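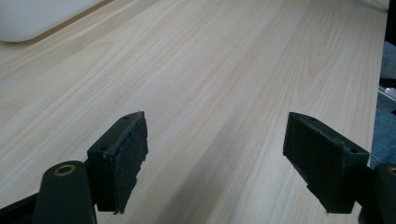

Vidar Haugland said the rudder stock was sound and that the play was all in the lower bearing, and that anyone who had steered her for an hour could have told the yard the same. He said it over the radio on a poor channel, so the mate asked him to repeat it and wrote it down the second time.

The mate's notebook had a page for each fault. The page for the steering was nearly full. It began in January, when Zurnevia was still ashore at Jedum, with an entry reading "slight knock, port tack, over 12 knots true." Later entries dropped the word slight.

She was a gaff ketch, long in the keel, with the rudder hung on a steel stock that ran up through a tube to the quadrant. The lower bearing was a bronze bush pressed into a heel casting. The clearance had been measured with feeler gauges at the refit and entered in the yard sheet. Lundgren, who had done the work, had since retired and did not answer letters.

They were 106 miles out of Orar with the wind in the southwest and the glass falling slowly. The knock came through the hull once for every third or fourth sea. Below, it sounded like someone setting down a heavy tin. At the wheel it was felt before it was heard, a short slack in the spokes and then a stop.

"Can he say how long it has been doing that?" the skipper asked.

The mate asked. Haugland, who had owned the boat for nine years and sold her for less than he wanted, said it had started the autumn before the sale. He had packed the upper gland with more grease and reduced the mizzen, and the knock had gone away. He did not consider it a defect at the time. He considered it a matter of trim.

The skipper looked at the mizzen, which was full.

"Ask him how much he reduced it."

There was a long wash of static. Two reefs, Haugland said, above 10 knots. Three above 20, or hand it and carry the staysail alone. He added that the survey had been done in flat water and that he had answered every question the surveyor put to him.

The skipper signed off and hung up the microphone. Then she went aft with the mate and they took the mizzen down to the second reef. It took longer than it should have. The reef line had been led through a block on the wrong side of the boom and had to be rerun. When the sail was up again the wheel needed half a turn less weather helm, and the interval between knocks went from four seas to nine, then to something the mate stopped timing.

He went below and unscrewed the inspection plate over the quadrant. With a flashlight in his teeth he put one hand flat on the stock and waited. The upper bearing was tight. The grease at the gland was dark and there was plenty of it, layered, the older grease stiff underneath. He wiped some out with a rag and found the stock bright where it ran in the tube, worn on the port side to the width of his thumb.

He wrote this down. Under it he wrote the wind, the sail carried, and the helm angle, as he had for every entry since January. Then he turned back to the yard sheet, folded into the cover of the notebook, and read Lundgren's figures again. The clearance was given fore and aft. There was a box for the athwartships reading, and it had a tick in it where the number should have been.

"Well?" the skipper called down.

"It's the lower one. He's right."

"Will it get us in?"

The mate thought about the heel casting, and the four bolts that held it, which had been drawn and refitted by the same man who made the tick.

"Under this rig," he said. "What's the forecast after midnight?"

She read it to him. Southwest, increasing, veering west by morning. He marked the time on the page and passed up the harness for the next watch, and they bore away ten degrees to keep the sea off the quarter.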